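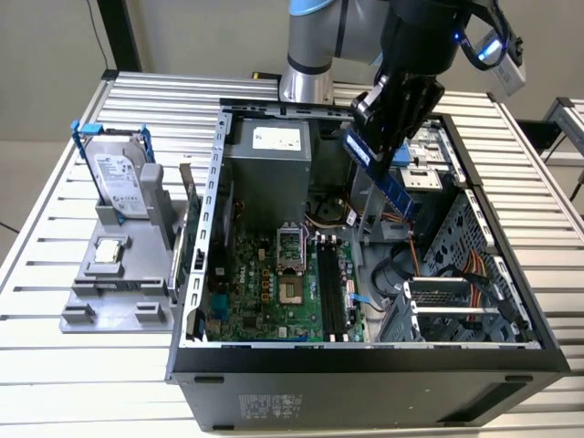 Vendano member pricing, does it save you anything?

Household & Groceries > Saving Money

pantryrat
Vendano in Juda switched to member prices in December and the shelf tags now claim I "saved" a ridiculous amount every trip. My total for two weeks of food is the same as before, maybe a bit higher. I kept my old receipts. Coffee used to be one price for everybody. Now the member price is that same old price and the regular price is 3 dollars more. How is that a saving?

lowgear44
It isn't. They raised the price and handed you a card to get back to where you were.

mrs_tuckaway
I disagree. I shop once every two weeks for one person and I spend less than I did at Quezada. You have to plan around the flyer. If you walk in and grab whatever, of course it won't work.

pantryrat
Less than Quezada when, though? Quezada was always high on meat. I'm comparing Vendano to Vendano.

mrs_tuckaway
Fair, I don't have old Vendano receipts. I do know my last shop was 80 dollars and that included detergent.

oddbins
What about the points? It's 1,000 points for 5 dollars off, and they expire. I've had the card since it started and I've cashed in once.

lowgear44
They also want you to link the card to Findance so the points go in "automatically." Read the part about sharing purchase history before you click yes. I got as far as the second screen and closed it.

kettle_on
I linked it and nothing terrible happened. I get a weekly email with coupons, some of them are good. People give away more than that to order a pizza.

lowgear44
How would you know if something had happened?

kettle_on
How would you know if it hadn't? I got free eggs out of it, I'm fine.

oddbins
The coupons I get are all for things I already buy at full price in the same week. So either they're being generous or I'd have bought it anyway and they know it. The yogurt one wouldn't even scan and the cashier had to call someone over.

pantryrat
Went back this evening with the old receipts and checked what I could find. Rice is down a little, I'll give them that. Cooking oil and bread are up, even with the card. Canned tomatoes are the same price but the can looks smaller and I threw the old ones out, so I can't prove it.

mrs_tuckaway
The store brand tomatoes are the same size, I have both in my cupboard. Not sure about the others.

pantryrat
OK, thanks, I'll take tomatoes off the list. Does anyone still have a Quezada receipt from before December? I'd like to see if they went up too.

oddbins
I might have one in the car. Will look tomorrow.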